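4.2 Setting up the simulated cell
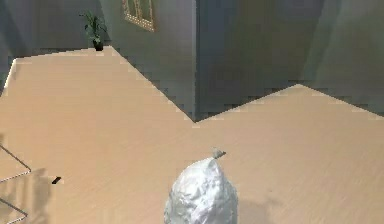
Figure 3. Rendered view of the simulated room, with a crumpled white object in the foreground and a small black object on the floor.

Most reports on floor pick-up treat the simulated room as a finished thing. Ours needed upkeep all the way through, and we doubt that the rooms behind other published results needed much less. The Sirnville room was built with the Ferko scene tool and loaded into the same controller that runs the physical cell. Before each block of 300 trials we reset the camera pose, reloaded the floor mesh and ran 20 warm-up trials, which were thrown away.

Two faults took up most of the maintenance time. The first was the seam between walls and floor. As Figure 3 shows, the boundary is stepped and jagged, with small dark blocks along it. The Sarach segmenter sometimes marked such blocks as objects, and in an early block it did so in 19 trials. We masked a strip along the wall base. This removed the false marks, but it also means the system was never tested on anything lying close to a wall. We do not count the mask as a repair.

The second fault was the contact model for creased shapes. The white object in Figure 3 has many small facets, and the default settings let the fingers sink into it before any force was reported. Raising the stiffness stopped this and made the solver almost unusable on the older workstation. The value we kept is a compromise, picked by hand – a different operator might well have picked another.

Lemieux, the logging package, recorded a grasp as good whenever the object left the floor. We found this too generous and added a hold time of 2 seconds. Scores from before that change are left out of Table 4. Even with it, we would not read the simulated scores as a forecast for the physical cell, where the camera mount drifts and has to be checked by hand before each block.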